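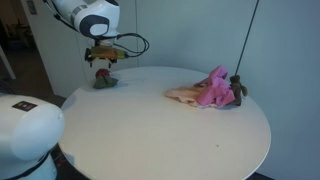 ## Plolura for small arts funds: a review after one full season

I work in the development office of Ranwood, a college with a music department, a drama department and a small gallery. My part of the office takes care of the gifts for the arts. These are mostly small gifts from former students and from people in the town who come to our concerts. In February we changed from Surnuto to Plolura for keeping the donor records, and I have now used it for one whole season, including the spring appeal. English is not my first language, so please forgive me if I use a wrong word for something technical.

We pay the normal education price, and I have no connection with the company.

### What it does

Plolura keeps a list of donors, their gifts and what each gift is for. It sends the thank-you letters, makes the receipts and prepares reports. There is also a part for events, where you can see which donors have asked for tickets and where they will sit. You use it in the browser. There is a telephone version too, but it only shows records and you cannot change anything in it.

### Moving the records

This was the hardest week. We had 1118 donor records in Surnuto and I exported them as one big spreadsheet. Plolura read the file without complaint, then told me that 92 records needed my attention. Most of them were married couples who had been saved as one person, with both first names in the same box. Plolura wants two persons with a link between them. I understand why, and it is better for the letters later, but I had to open every one and separate it by hand.

Accents in names came through correctly. In our old system several donors had a question mark in the middle of their surname for years, and one lady wrote to us about it every Christmas. I corrected her name first.

What did not come through was the notes. Surnuto keeps a date on each note and Plolura put all notes of one donor together in a single long text, oldest at the bottom, without dates. The help desk answered me the next morning and said that there is a special import for notes which you have to ask for before you begin. It is not mentioned in the guide. If you are moving from another system, write to them first.

### Named funds

For me this is the best part of the program. The Ellis Fund pays for instrument repairs and for one travel grant each year, and the donors to it are very clear that the money must not be used for anything else. In Plolura you make a fund, you write the conditions in it, and when somebody tries to spend from the fund on the wrong thing a yellow message appears with the words of the condition. It does not stop you. You can still click and continue, but your name is saved with the payment.

One gift can be divided between several funds. We had a cheque from a former viola student who wanted half for the orchestra and half for the gallery roof, and I entered it in less than a minute. In Surnuto I had to pretend it was two cheques.

I miss one thing here. A fund cannot have a smaller fund inside it. Our drama department has a general fund and in it a little pot for costumes, and I had to make the costume pot as a separate fund and remember that they belong together. On the yearly report they are printed on different pages.

### Letters and receipts

You can write your own thank-you letters and Plolura fills in the name, the sum and the fund. The templates that come with it are too sweet for my taste. One of them begins with "Wow!", and I do not think that our older patrons would like to be addressed in this way. I deleted them all and wrote four of our own.

The letters can be printed or sent by e-mail. The printed ones have the address a little too high for our window envelopes, and there is no setting for moving it down. I put two empty lines above the address in the template and now it fits.

Receipts are numbered automatically. If you cancel one, the number stays in the list with a line through it, and our finance people were very pleased about that.

### The patrons' evening

Every year we invite the patrons to a short concert with drinks. We used the events part for the first time and invited 100 people. The invitations went out well and the replies appeared next to each name. The seating plan is less good. You move small circles with the mouse, and if your hand is not steady the person jumps to the next table. There is no button for undo. I made the final plan on paper, as in other years, and typed it in afterwards so that the list for the door would be right.

The name badges are nice and large. They print on standard sheets.

### Speed and small annoyances

- Search is quick and finds names even if you spell them a little wrong.
- It logs you out after 15 minutes without work, and what you have typed in an open record is lost. This has happened to me more often than I want to admit.
- The date is shown in the American order until you change it, and each user must change it for himself.
- Reports can be saved as PDF or as a spreadsheet. The PDF has a big Plolura logo in the corner, also for paying customers.
- The colours of the charts are too similar. On our black and white printer, music and drama are the same grey.

### Price

There is one price for the program and then a smaller one for each user. For two of us it costs less than Surnuto did, and for a team of five or more I think it would cost the same or slightly more. The help desk is included. I wrote to them on six occasions and got a useful answer on five.

### Would I buy it again?

Yes, for an office like ours, with many small donors and a few funds with strict conditions. If your work is mostly large gifts, with long conversations over several years, I would look carefully at the notes before deciding. They are still the weakest part, also for new records: you can now add a date, but you cannot sort by it.

I have asked the company about the logging out and about the smaller funds inside a fund. The first one is promised for the next version. About the second they said that other colleges have asked too.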